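Cross-Border Trade Working Group
Minutes, January meeting

Present: Keir Gourlay (chair), reps from Urnent, Kestow Freight, Lindgren and Jesby. Two people on the phone, line bad for the first item.
Apologies: Urnent finance, again.

Started 9:40, room double booked till then.

1. Last minutes
Agreed. One fix, item 3 should say "export license", not "import license".

2. Customs paperwork at the northern crossing
Kestow gave update. Trucks still waiting, worst one 37 hours before Christmas. Main cause is the certificate of origin. Border office wants the original with a wet stamp, port office takes a scan. Drivers stuck in between.
Long discussion. Jesby said their broker now carries a spare set of stamped blanks, chair not comfortable with that and asked for it to stop until someone checks if its allowed.
Lindgren asked if we can get the two offices in one room. Tried last spring, port side didn't show.
ACTION: Keir to write to both offices, copy to members before it goes.
ACTION: Kestow to send list of delayed loads with dates, not just totals.

3. Tariff changes on finished goods
New schedule puts furniture and kitchen fittings up to 17 percent, was 5. Parts stay where they are. Lindgren looking at shipping flat and assembling on the other side, but says labor cost eats most of the saving. Urnent doing the sums on the same thing.
Question from the phone: does a part-built unit count as finished? No clear answer. Schedule says "substantially complete" and leaves it there. Jesby had one shipment classed one way and the next one classed the other, same goods, same forms.
Agreed to ask for a written ruling. Chair warned it could take months and we may not like it.
ACTION: Urnent to draft the question, one page max.
ACTION: Jesby to dig out both sets of papers.

4. Small exporter scheme
Over 100 firms signed up so far. Most have not shipped anything yet. Kestow thinks the minimum load is the problem, small firms can't fill half a truck. Shared loads suggested. Insurance is the sticking point, who pays if one firms paperwork holds up everyone elses goods.
Lindgren did this years ago with a neighbor firm and it ended badly. Details not minuted.
No decision. Back next time with a one-page proposal, Kestow to lead.

5. Payments
Bank transfer fees up again. Urnent pays in dollars both ways and loses on each leg. Jesby has moved to invoicing in local currency for repeat customers, says late payments are down but gave no figures. Ran short of time here, carry over.

6. AOB
Member contact list out of date, send changes to Keir.
Parking passes, same as last year.
Spring trade visit, dates to follow once the hotel confirms. Anyone needing a visa letter to ask early.
Lindgren asked for minutes to come out faster. Noted.

Next meeting: February, same room, 9:30 start. Closed 11:50.

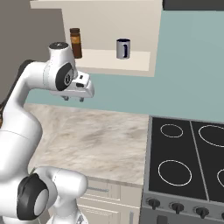
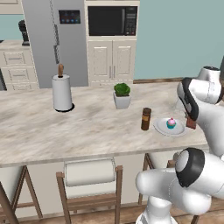

Kitchen countertop, two views (computer renderings).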